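About Reltside Flooring

Reltside Flooring sells, installs, sands and repairs wood floors in homes and small businesses. We work out of a shop and showroom on Prultovo Street, next to the old feed store, and most of our jobs are within 40 miles of it.

Who we are

The company was started by Gearóid Corrigan, who had spent nine years laying floors for a larger contractor before he bought his own drum sander and a used van. For the first two winters he ran the business from his garage. The sander is still in the shop. It has had two new motors and it gets used on stairs and closets when the newer edgers are out on other jobs.

Today there are nine of us. Six are installers and finishers, two work in the office and showroom, and Gearóid splits his time between estimates and job sites. Everyone who works on your floor is on our payroll. We do not hire day crews in the busy season, so our wait gets longer in spring and early fall. If you need a floor done before a closing date or a family event, call us as early as you can.

In October we merged our refinishing work with Stoyanova Floor Care, a two-person shop that had looked after many of the older houses on the east side of town. Their customers keep the same phone number and their existing maintenance plans. Any written warranty from Stoyanova Floor Care will be honored by us until it runs out.

What we do

New floors. We install solid and engineered wood, both unfinished and prefinished. Oak and maple make up most of our orders. We also carry hickory, ash and a small amount of walnut. Wide boards look good, but they move more with the seasons, and in a house with no humidity control we will usually suggest something narrower.

Sanding and refinishing. An average living room and hallway takes three days of work plus drying time. We use water-based finish unless you ask for oil. Oil gives a warmer color and takes longer to dry, and the smell will stay in the house for several days.

Repairs. We replace damaged boards, fix squeaks, fill gaps where filling makes sense, and patch floors where a wall or a radiator has been taken out. We keep a rack of old boards saved from tear-outs so that patches in older homes can be matched by age as well as by species. If you are tearing out an old floor yourself and do not want the wood, let us know. We may take it.

Screening and recoating. If the finish is dull but the wood underneath is sound, a floor may only need a light abrasion and a new coat. This costs much less than a full sanding and is done in a day. Wax or oil soap left on the surface can keep the new coat from sticking, so we test a small spot first.

We do not install tile, carpet or vinyl. The office can give you the names of two or three local firms that do.

How a job works

You call or come in, and we set a time for an estimate. The visit takes less than an hour. We measure the rooms, check the moisture in the subfloor, and look at the basement or crawl space if there is one. The written price comes by email or regular mail within a week and is good for 60 days.

Once you accept, we order the wood and give you a start date. New boards are delivered to the house ahead of time and need to sit indoors so they can adjust to the air there. We ask for the heat or cooling to be set the way you normally live with it.

Please clear the rooms before the crew arrives. We can move large pieces for an added charge, but we do not move pianos, aquariums or gun safes. Lamps, chargers and cords need to be off the floor, along with anything in the bottom of closets. Shoe molding will be taken off and either put back or replaced. Baseboards usually stay on.

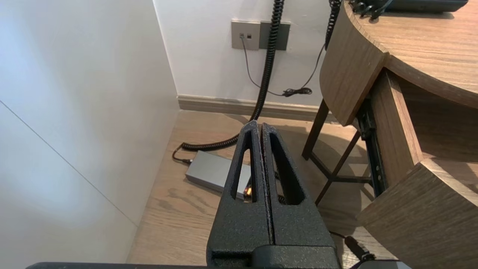 On the last day Gearóid or the lead installer walks the floor with you. Bring up anything that bothers you, even if it seems small. We would prefer to fix it while the tools are still in the house. Final payment is due after that walk and not before.

Living on a new finish

You can walk on a water-based finish in socks after one day. Furniture can go back after three days, and area rugs should wait two weeks. Put felt pads under chair legs and change them when they get dirty. Sweep often, wipe up spills, and stay away from steam mops. We leave a bottle of cleaner and a one-page care sheet at every house, and the showroom sells refills of the cleaner.

Small gaps between boards in winter are normal and mostly close up again by summer. Gaps that stay open all year, or boards that cup or lift, are worth a call.

Our showroom

The showroom has 2,562 square feet of space, and most of it is floor you can walk on. We laid it in sections so that different woods, widths and finishes sit side by side. A few of the sections have been down since we opened and have not been recoated. They show scratches and wear, and we leave them that way so customers can see what a finish looks like after years of foot traffic.

There are some 300 sample boards on the wall racks. You can borrow up to four at a time for a week. Look at them in the room where the floor will go, once in the morning and once at night with the lights on. Stain colors in particular change a lot from our lights to yours.

The Eria line of prefinished oak is kept in stock in three colors. Everything else is ordered, and delivery can take a few weeks — longer at the moment for maple and anything over five inches wide.

Parking is behind the building. The back door has a ramp, and the front door has one step.

Warranty

Our labor is covered for two years on new floors and one year on refinishing. Boards and prefinished products carry the maker's own warranty, and we will help you file a claim if you need to. Water damage, pet stains and dents from heels or dropped items are not covered, but we can usually repair them.

Licensed and insured. Proof of insurance is available from the office on request.

Page last updated 2021-10-07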